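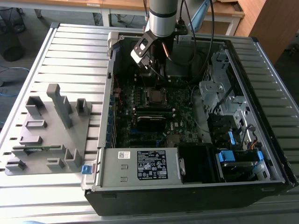 Plesine makes quiz and game shows for local television, and we have been doing it long enough now that people stop us in the grocery store to argue about an answer from years back. We love that, by the way! A half hour of friendly competition looks simple from the couch, and we want it to. Take the side off, though, and it's a bit like an open desktop tower with its green board showing, all those small parts and slots you'd never think about while you were typing a letter. There are question writers and fact checkers, a person who does nothing but buzzers, and somebody's aunt who bakes for the contestants before every taping.

The company was started by Severyn Bilyk and Zoriana Prokopenko, who met while working on a morning talk show in Clikilstead and found out they had both grown up shouting at the same game shows with their grandparents. Their first program, Stelmakh Street, was taped in a borrowed church hall with a scoreboard made from a window blind. It ran a good deal longer than anyone had planned, and by the time we retired it (with a very long party) there were 252 episodes on the shelf.

These days we tape at the Zoston, an old movie house with 138 seats, and most of them are full on a taping night. Admission is free and always has been. We'd rather have a noisy room full of neighbors than a polite one.
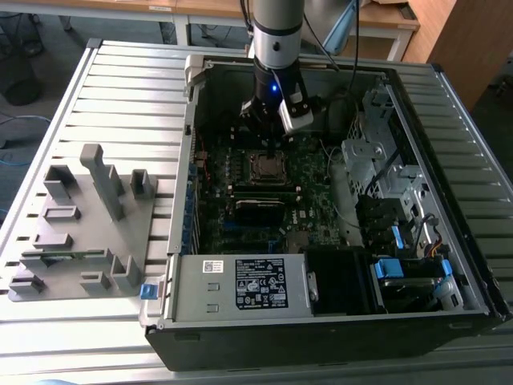

A big part of what we do is the charity specials. A few times a year we bring back favorite contestants - and now and then a local weather forecaster or a high school principal who ought to know more geography - and they play for a cause picked by our viewers. Every dollar they win on the board goes to that cause, and we read the final amount out loud at the end of the show so everyone hears it.

Zoriana still looks over every question herself, usually late in the evening with a pot of tea, and Severyn still hosts, in the same brown jacket. If you'd like to play, come sit in the audience, or tell us we got the capital of Australia wrong (we didn't, we checked), please write or stop by the box office after 4 p.m. and ask for either one of them.

138 shares | 3 comments

Last updated: March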